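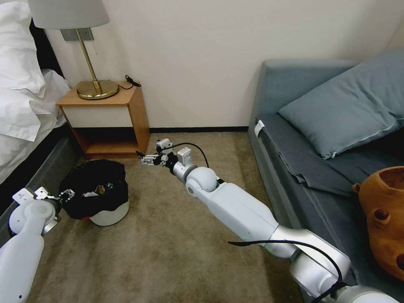

Lelov Opens Its Bedroom Cleanup Trials to Visitors in Hinley

HINLEY, August – Can a robot tidy a bedroom yet? Lelov thinks the answer is getting a lot more interesting, and this month it is inviting people to come and see for themselves.

The home robotics company has completed 315 trial runs of its two-armed Lustden system, all built around a chore every parent knows: getting trash off the floor and into the bin. Visitors can watch new runs in a furnished room at the Hinley workshop.

"Carpet is hard, wrappers are harder, and I love both of them," said Huệ Đoàn, who leads the household trials. "A wrapper lies so flat that the fingers have very little to grab. When we get a clean pickup, the whole room cheers!"
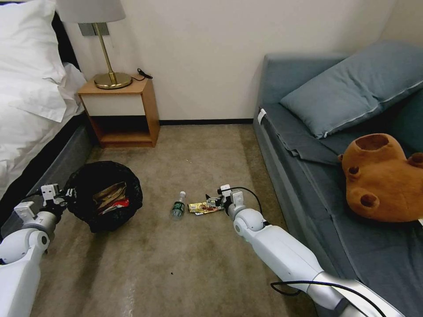

Lustden's right gripper over a yellow snack wrapper, with a water bottle and the trash bin nearby.

The team is open about what still needs work. Lustden is slower than a person, and thin packaging gives it more trouble than bottles do. A run is stopped after 300 seconds, finished or not, and the missed pickups are studied as closely as the good ones.

Next on the list are folding blankets and making a bed, both planned for the Đồng test apartment.

Visits last 60 minutes, in groups of up to 8. Places can be booked at the Hinley front desk.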